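Vadach Releases Open Good-Practice Guide for Testing Robot Arms in Simulated Kitchens

Free document sets out 43 checks for teams who test household robot skills on screen before they test them in a room

For release in January

Vadach is delighted to announce the release of the Stubbs Guide, a plain-language set of good-practice rules for anyone who tests robot arms and robot hands in a simulated home kitchen. The guide is free to read, free to copy and free to adapt, and it is available now from the Vadach website along with a worksheet version and a change log.

The guide grew out of a simple frustration. Teams that build household robot skills do a great deal of their testing in simulation, where a countertop can be cleared and set again in a moment and a dropped egg costs nothing. The trouble starts when two teams try to compare results. One counts a grasp as good when the fingers close on the object. Another wants it lifted, held and put back down. A third has quietly turned up the friction on every utensil in the drawer. All three publish a success rate, and a reader has no fair way to put the numbers side by side.

The Stubbs Guide asks teams to write those choices down, in the same order, using the same words.

"We wanted something a new lab member could read over lunch and use that same afternoon," said Tobiloba Ogbonna, who led the writing at Vadach. "There are wonderful papers on this subject, and I have enjoyed a lot of them, but a paper is a hard thing to work from when you have a test to set up by four o'clock. So we made a checklist. I am very proud of our checklist!"

What the guide covers

The 43 checks are split into sections on the room, the objects, the robot, the task, the scoring and the report. Each check is a single sentence with a short note under it explaining what to record. Most take less than a minute to fill in once a team knows its own setup.

The section on objects is the longest. It asks for the source of each object model, its mass, the friction values used, and whether the shape the robot collides with is the same as the shape that gets drawn. That last point caused the most discussion during drafting. A thin stem or handle may be drawn as a neat, narrow rod while the physics engine treats it as something much fatter, and a hand that seems to hold it beautifully may be closing on a shape the viewer never sees.

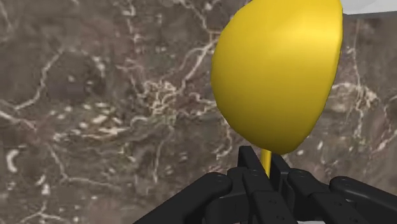
For that reason the guide asks teams to store a close view of the hand along with the contact data for any task that involves a thin or oddly shaped part. The view should be saved from the same simulation step as the data, and the report should say which step that was. Lev Pylypenko, who wrote the section on contact, argued strongly for keeping the two together.

"A number will tell you there was contact, and a picture will tell you the fingers were near the stem," Pylypenko said. "I want both of them on my desk before I sign off on a grasp. When they disagree, that is a great day, because you have found a bug before anyone built a product on top of it."

The scoring section is shorter and stricter. A team must state its pass condition before the first trial is run. It must report every trial, including any that stopped early because the simulator became unstable. Trials that are thrown out have to be listed with the cause. If a person watched the trials and judged them by eye, the report must say so, and a second person should judge a share of them without seeing the first set of marks.

Tried out before release

The checks were put through a long pilot by Vadach and its partner on the project, Urnarness, which supplies simulation tools to research groups. The pilot ran to 2,000 recorded trials of countertop tasks, and the team went back to the draft again and again as questions came up. The first draft had no rule on clutter at all. It gained one very quickly.

Clutter, it became clear, needs its own vocabulary. Reaching for a tomato on a bare counter and reaching for a tomato in a line of groceries are different tasks, and a report that calls both of them "pick up tomato" is hiding the interesting part. The guide now asks for the full list of objects on the work surface, the starting position of each one, and a note of anything that stands between the arm and its target when seen from above.

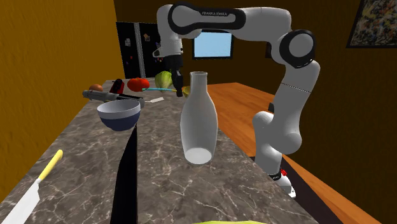 A simulated countertop with a Franka Emika arm reaching over it. Groceries stand along the back, with a bottle, a bowl and kitchen utensils nearer the viewer.

Knives get a rule to themselves. A simulated blade can't hurt anyone, but the habits that a team forms on screen tend to travel with the software. Under the guide, any object that would be sharp in a real kitchen has to be tagged as sharp in the object list, and any contact between the robot and a tagged object must be logged, whether or not it affected the task. Teams are free to set their own limits on that contact. They do have to publish them.

Glass and ceramics are handled in a similar way. If a bottle or bowl would be breakable in a real kitchen, the report should say what the simulation does when it tips over or falls. In many simulators the answer is that it bounces, and the guide is perfectly happy with that answer as long as it is written down.

Room settings are covered too. Wall colors, surface textures and lighting should be recorded whenever the robot relies on camera images. A busy stone pattern with pale veins running through it can be a tougher background for a vision system than a plain one, and a team that tests on both should report both sets of results separately. The guide asks for the position and viewing angle of every virtual camera, including any mounted on or near the hand.

What the guide does not do

Meeting all 43 checks does not make a robot safe to use around people, and the guide says so on its first page. It is a document about testing and reporting in simulation. Real machines in real rooms fall under the safety standards and laws that apply where they are used, and no simulated result can stand in for the risk assessment those require. Teams moving from simulation to hardware will find a short chapter on what to repeat once the real arm is in place. The basic advice in that chapter is to start slow, start with soft objects, and keep the emergency stop within reach of a person whose only job is to watch.

The guide also takes no position on which simulator, arm or hand a team should choose. The checks apply equally to a gripper with two fingers and to a full robotic hand, with extra lines on the worksheet for recording each finger joint.

"People asked us to rank the tools, and we said no thank you," Ogbonna said. "We'd much rather see a small lab with a modest setup and a really clear report. Those are a joy to read, and you can build on them."

Daltutitz to host first open workshop

The first public workshop on the guide will take place on a Saturday at Daltutitz, the shared robotics space that hosted the early drafting meetings. Places are limited to 18 so that everyone can work through a full worksheet with help at hand. Attendees should bring a laptop and one simulated task of their own, finished or not. Half-working tasks are very welcome, and in the pilot they produced the best questions.

The morning will be spent on object lists and contact records. After lunch, attendees will swap worksheets and try to rebuild each other's test from the written report alone. The exercise was a favorite during the pilot, and it led to several changes in the wording of the checks. Doors open at 9 a.m. There is no charge, and lunch is included.

Those who cannot attend can download the workshop handouts from the same page as the guide. Teachers are welcome to use them in class and to shorten them as needed.

Next steps

Version 2 of the guide is already being planned. It will add checks for tasks that use two arms at once and for tools that are passed from one hand to the other. Vadach is inviting comments from researchers, students, teachers and companies of any size, and each comment will receive a written reply. Completed worksheets are especially useful, including ones where a check turned out to be confusing or impossible to answer.

"Please send us the messy ones," said Pylypenko. "If our wording tripped you up, we want to fix it, and you will be thanked by name in the change log if you'd like to be."

About Vadach

Vadach develops and publishes test methods for robots that work in homes and other everyday spaces. Its guides are written in plain language and released free of charge.

About Urnarness

Urnarness makes simulation tools for robotics research and teaching, and supports its users with training and open course material.

Media contact

Tobiloba Ogbonna, Vadach press desk. Interview requests, review copies of the Stubbs Guide and workshop registration are all handled through the contact form on the Vadach website.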